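Kitchen Help > Fruit > Persimmons
Viewed 2793 times

Whole box of Hachiyas, hard as rocks. How do I get them ripe without losing half?

posted by plumjam_and_toast

Hi all! I am so excited and also a little in over my head. There's a fruit stand out on the Carkton road, Quách Orchard, and every October they sell off persimmons by the box. I've always bought three or four Fuyus there, the flat squat kind you can crunch like an apple, and I love them. This year they had boxes of Hachiyas, the long pointy ones shaped like a big acorn, and they were so beautiful and so orange that I bought a whole box before I'd thought about it for even a second.

Then I got home and took a bite of one. Oh my. If you've never done this, it's like your tongue has put on a wool sweater. My mouth was furry for a good long while and coffee did nothing. I knew they had to be soft, I really did, but the color was so gorgeous I figured it must be close enough!

So now I have a box of firm ones and a lot of plans. I want to eat some with a spoon straight out of the skin, I want to make my grandmother's steamed pudding, and if there's enough left I'd love to try drying a few. What I'm trying to work out is:

Do I ripen them all at once or a few at a time? My kitchen runs warm, and the living room is cooler but gets sun in the afternoon.

Is the freezer trick real? I read that you can freeze a hard one overnight and it comes out sweet, and it sounds too good.

How do I know when one is ready and not rotten? The lady at the stand said "like a water balloon," and that frightens me a bit.

Thank you so much in advance, I know there are some serious persimmon people on here.

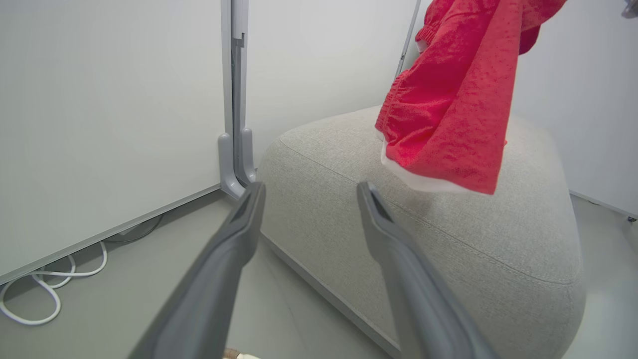 ovenmitt93

The lady at the stand is right, trust the water balloon! A ready Hachiya feels like it's about to fall apart in your hand. The skin goes thin and a little see-through and the orange gets deeper, almost like there's a light on inside. If you press it and any part of it pushes back, leave it alone. I mean any part. The shoulders up by the leaves are always last, and that's where people get caught.

For the box, please don't try to do them all together. You'll have 44 water balloons on one morning and nobody in the house will want to see you coming with another spoon. What I do is spread them out in one layer, pointy end up, sitting on their leaves, with none of them touching. A cool room is perfect. They'll come along at their own speed, some in a week, some a good deal later, and you just go around every morning and feel them. It's my favorite chore of the whole year. Keep them out of the afternoon sun if you can, the sunny side gets leathery.

When you want to hurry a few, put them in a paper bag with a ripe banana or an apple and fold the top over. Check every day. Mine usually take 5 days this way, but they were further along to begin with than yours sound.

And once they're soft you can hold them in the fridge for a couple of days, or scoop the pulp into jars and freeze it. Frozen pulp keeps beautifully until the holidays and your pudding will never know the difference.

ineck_hill_gardener

Fuyus are better. Just get Fuyus next time. But freezing works fine.

(Edited to add: sorry, that was short, I was on my way out the door at 6:30. Put them in whole, leave them overnight or longer, thaw them in a bowl because they leak. The astringent taste goes way down, sometimes completely. Texture is jelly. If you don't like jelly you won't like it.)

spoonful_of_orange

Oh I am so happy somebody asked about drying, because this is the thing I get up early for! I started doing it three falls ago after tasting one at the Velby harvest market, and now I look forward to it more than pie.

First, the good news. For drying you WANT them hard. So if your box is still firm, pick out your drying ones today, before anything else gets soft. Look for fruit with a bit of stem left on, as that's where your string goes. If the stems were cut too short, you can put a little stainless screw into the top and tie to that, it holds very well.

Peel them, leaving a small cap of skin by the leaves. A vegetable peeler is fine for the sides and a paring knife for the shoulders. Tie one to each end of a piece of kitchen string and hang the pair over a rod or a dowel so that they don't touch each other or the wall. They need air moving around them more than anything. I run a small fan on low for the first few days, and if the weather turns damp I leave it on.

After a week or so the outside has a skin on it and you start the massaging. Yes, really! Wash your hands and give each one a very gentle squeeze, all the way around, every day or every other day. You're breaking up the firm middle so it dries evenly. Don't be rough early on, or they tear and drip, and a torn one tends to mold. Over several weeks they shrink and go dark, and a pale bloom comes up on the surface. That's the fruit's own sugar and it should look powdery and fine. If you see anything fuzzy, or green or black, throw that one out and look hard at its neighbors.

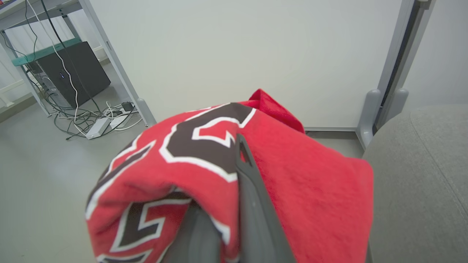
Red fleece blanket with big block lettering.

On the pudding, one warning from sad experience. Make sure every fruit that goes in is fully soft. Cooking can bring the furry taste right back if there's one under-ripe piece in the bowl, and then it's all through the batter. I taste a tiny bit from each one before it goes in, right up near the shoulder. Most old recipes have you stir baking soda into the pulp, and it may set up into a wobbly jelly when you do. Don't panic and don't throw it away! Just beat it in with everything else.

I'd also go easy on eating the hard ones, by the way. One bite to learn your lesson is plenty, and a lot of unripe persimmon on an empty stomach is a bad idea.

Please come back and tell us how the pudding goes, and what your grandmother put on top of hers. I've been doing lemon sauce and I'm ready for something new.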